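May, late, kitchen table

I slept with the window open last night for the first time since fall and woke up to a bird going absolutely nuts in the gutter. It has one song. It does the song, waits, does it again a little louder. I lay there for a while thinking I should learn what kind of bird it is, and then I thought about the bread, and that was the end of lying there.

So, the bread. I've been at this sourdough business for two months now and I'm writing it all down tonight while I still remember what I did, because last time I got a good one I had no idea how, and spent the next three weeks turning out doorstops. Ayanda Maluleke gave me the starter in a jam jar with a rubber band around it and told me to feed it and stop fussing. I've been feeding it. I have not stopped fussing.

What I changed this time was the flour. I'd been using the cheap all-purpose and mixing in whatever whole wheat was at the back of the cabinet, and Ayanda said the whole wheat had probably been there since I moved in (fair!). So I bought a bag of Omham bread flour, which costs more than I want to write here, and did the whole thing with that plus a couple of spoonfuls of rye. The difference in the dough was huge. It held together. I could pick it up and it came up in one piece and sort of hung there off my hands like a wet sock, whereas the old dough used to run through my fingers and onto the floor mat.

I mixed it after supper, let it sit, did the folds every half hour while I watched the second half of that submarine movie, and then left it on the counter overnight with a shower cap over the bowl. Two loaves' worth. By the time I got up with the bird it had gone right up to the rim and had those big lazy bubbles on top. I tipped it out, shaped it, and got flour on the dog.

The oven is the thing I still don't trust. The dial says one temperature and the little thermometer I hung off the rack says another, and they don't even disagree by the same amount from one day to the next. I went with the thermometer. I gave it 29 minutes with the lid on because I was on the phone with the dentist's office at 25 and couldn't get off, and then 10 with the lid off, and then I stood there with the mitts on and gave it a bit more because it looked pale on one side. Next time I'll turn the pot halfway. I say that every time.

It sang! Ayanda told me that a good loaf crackles when you take it out and I'd assumed that was one of those things bread people say. I had my ear about six inches off the crust, and it was ticking away like a car cooling down in a driveway. I called her and held the phone over it. She said she could hear it but I think she was being nice.

The second loaf was flatter. It sat in the fridge while the first one baked and then I scored it too deep and it spread out sideways, so it's more of a slipper. I'm going to cut that one up for toast and not mention it to anyone except in here.

Took half of the good one across the street after lunch, to the new people in the corner house. They have a baby and a van that says Tranamex on the side, and that's all I know so far. She came to the door with a dish towel on her shoulder and said it was the nicest thing that had happened all week, and then the baby started up and I got out of there fast. I meant to ask her name. I'll have to go back with something else, which means I'll have to make something else. Maybe the lemon bars.

Then the library, to return the bread book (I was overdue) and look at the sale cart. I picked up a paperback about a woman who walks across Spain with her brother's ashes, and a jigsaw puzzle of a harbor, 1,000 pieces, with a note taped on the lid saying one piece is missing. I like that somebody did the whole thing and came up one short and bothered to write it down. I've started the edges already on the card table and all the sky pieces look the same to me.

What else. The tomatoes are in. I know it's early but the Du Plessis garden place had the good ones out and I couldn't leave them there. I put four along the fence and one in the big pot by the steps where the rosemary died. If it gets cold again I'll be out there in my robe with bedsheets like last year.

I've got this diary pasted full of things by now, so the back won't close flat anymore.
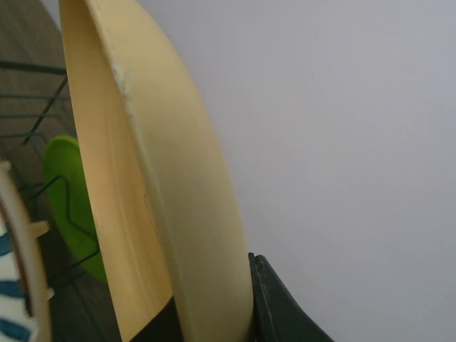 Page 87

Cream plate, chip near the top of the rim, and a thin scratch on the inside as well. I'm fond of that color, it's nearly butter. It makes me want to have toast for supper and I may do exactly that, with the last of the apricot jam, standing up.

Back to the bread before I forget. Things to write on the card for the inside of the cabinet door: the new flour, the rye (two spoonfuls, no more, it got gummy the time I did four), the overnight on the counter only if the kitchen's cool. Once it's properly summer I'll have to put it in the fridge or it'll climb out and get in the drawers. Score it shallow. Turn the pot! And wait the full hour before cutting, which I didn't, and the middle was a little damp where I went in too soon. I ate it anyway with too much butter, and then ate another slice to make sure.

Ayanda wants to come over next time and do a batch together, hers on one counter and mine on the other. I'd like that, though I'll have to clear the other counter, and there's a whole winter of mail on it. I found a coupon in there for Fadusora coffee that ran out in January.

It's nearly ten and the starter needs feeding. I can hear the dog licking the spot on the floor where I shaped the loaves. Feed the starter, set out the trash, find two more edge pieces, bed.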